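Zadgate Photo Editor: your questions, my answers

I've been getting the same emails about Zadgate ever since the version 2 announcement, so I've put the replies in one place. I paid for my own copy. I have no discount code and I don't want one.

Is version 2 really twice as fast?

Opening files, perhaps. I have a folder of 4,000 raw files from a trip to Sterville and the old version took an age to build previews for it. The new one is clearly quicker. Exporting, on the other hand, felt the same to me, and the sky tool still makes my fans howl. The claim on the sales page doesn't say what was measured or on what computer, so I'd treat it as advertising until somebody shows their working.

Do I need a new computer?

The box says 8 GB of memory will do. I tried it on an old laptop with that much and spent more time looking at the spinning wheel than at my pictures. With 16 GB it behaves. If yours has less, try the free trial before you hand anything over, and try it on your own files. The samples supplied are small and very well exposed.

What does the "smart" slider do?

It lifts shadows, pulls back highlights, adds some local contrast and pushes the blues. You can do all of that by hand in Zadgate, or in whatever you use now. At 20 or 30 it's a fair starting point. At 100 every landscape looks like a biscuit tin. I'd like a list of what it changes, and I've asked for one twice.

Can it replace my current catalogue?

Not yet, whatever the adverts suggest. There are albums and star ratings, but keywords written by other programs come across only in part. Mine arrived with every nested keyword flattened into one long row. Keep your old catalogue and a backup of it. 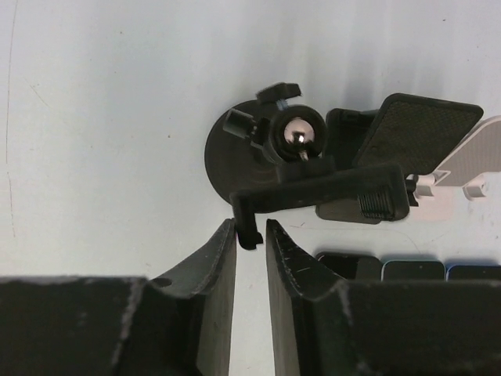
Will it read files from my camera?

Check the list on their site, and read the small print under it. "Supported" sometimes means the file opens and nothing more: no lens correction, and colours that don't match what you saw on the back of the camera. Compressed raw files were the worst for me.

Is it a one-off payment?

Yes, for now. You buy a licence and it works on two computers. What you don't get is a promise about how long the free updates last. The wording used to be "all updates" and since February it has been "all updates to the current version" — draw your own conclusions.

Are the bundled presets worth having?

The Hoarau pack is decent for black and white. The Kevska film set I can't tell apart from the free ones, and I did try. The "value" printed next to each bundle is a number the seller picked, so ignore it when you decide whether the price is fair.

Sylvain Carré's review says it's the best editor out there. Why don't you agree?

He may well be right about the portrait tools, which I hardly touch. He also links to the shop at the foot of his review, and says so, to his credit. I'd read him, read me, then run the trial.

Should I buy it now or wait?

If you have an editor you get on with, wait. The "last chance" price has come back nearly every month I've been watching. If you're starting from nothing and the trial runs well on your machine, you could do worse.

Can I send you a question?

Yes, use the contact form. Please say which version you're running and whether you're on Mac or Windows. I can't help with lost licence keys.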